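Thu 14 November – toy sorter, shared workshop, bench notes

Started from Decha's to-do list and got further down it than I hoped! New shoulder settings are in (speed limit down to 18, saved as its own profile so Kirsty can still load the old one). The arm moves so much more smoothly now, I could watch it for hours.

Layout is still the green table with the bin on the right and the yellow, blue and pink boxes in a line on the left. Khalil wants them marked on the cloth with tape so we stop nudging them. Agreed, will do it before the next long run.
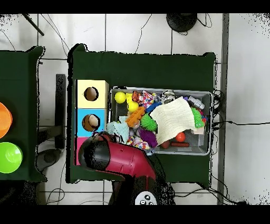 The thing I keep coming back to is cloth. Balls are a nice clean problem, you pick a center and go down on it. Cloth has no center worth the name, and whatever is under it comes along for the ride. Tove thinks we should grab near a fold and lift slowly, then wait 600 ms before swinging across. I love this idea and want to try it on the knitted ones first.

Also rewrote the part that picks the next target. It used to go for the biggest blob, so it was always after the big pale cloth. Now it scores height and how much clear edge there is – much better manners on paper, and the code is 117 lines shorter. Gunnlaugur, please read it before I get too pleased with myself.
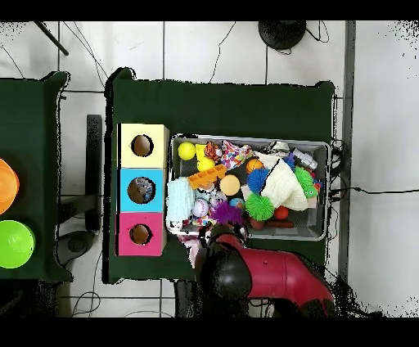
Spiky toys need their own grip setting, I think. The soft bristles bend out of the way and the width reading means very little, so close on force instead. Kirsty has numbers from her Juvama build in June, ask her for the file.

Still to do:
tape marks for the boxes
tidy the cables on the floor by the table
fold-grab test, 2 speeds
second copy of the logs onto the Skemari drive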